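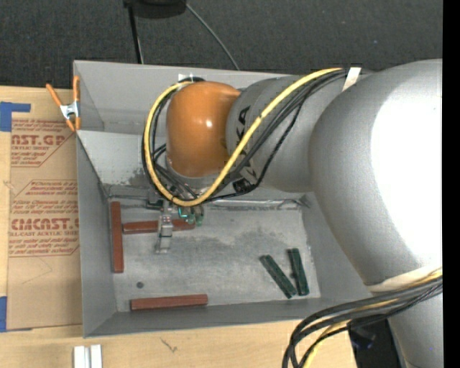 Gray bin on the wooden tabletop, with a reddish-brown block on the bin floor.

Altutwood Bin Contents Collection

Summary
The Altutwood collection documents the contents of open storage bins placed on a tabletop. It contains 954 entries, divided into 4 groups according to how full the bin is. The collection is maintained by the Mykhailiuk storage group at Dosstead.

Contents
Each entry consists of one picture and one text record. The record lists the items in the bin, the main color of each item, and whether any item lies across another. A total of 146 different items appear in the collection. Small blocks are the most common type and are present in 421 entries.

Bins
Bins are gray, with tall walls and an open top. Wear on the bin floor is not recorded. Items outside the bin are not listed.

Known limitations
Items close to a wall may be partly hidden. In such cases the visible portion is recorded and the field "partial" is set to yes. Color names were assigned by eye and may differ between entries for reddish and brown items.

Changes
The May release corrected the item names in the Stoster group.

Contact
Questions and corrections should be addressed to Valentyna Onyshchenko, collection editor, Dosstead.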